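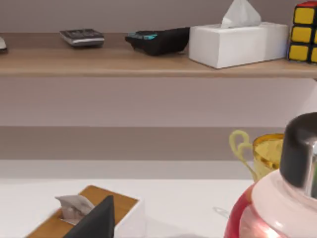
4. Checking the Simulated Workspace

The Skoter practice package is supplied by Letodia with a rendered tabletop. Complete this section before running any grasping task.

4.1 Open the workspace and select the table view. The gripper finger should be visible in front of the tissue box with the wooden-brown top.

4.2 Confirm that the yellow mug and the reddish-pink container have loaded on the white tabletop.

Note: Objects on the wall shelf are part of the same set. Load them even when the task concerns the table alone.

4.3 Set the step limit to 300 and save.

4.4 Select the close view and inspect the nearest object for missing surfaces.

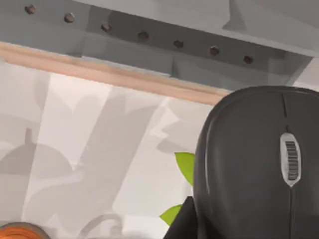
Figure 4b. Close view, with the computer mouse at right and the bolted beam overhead.

Caution: Do not move the viewpoint while a task is running. Stop the task first, then return to step 4.1.

Error 437 indicates an incomplete object set. Reinstall the package and repeat this section.

Letodia Product Support | Contact us | © Letodia | Back to top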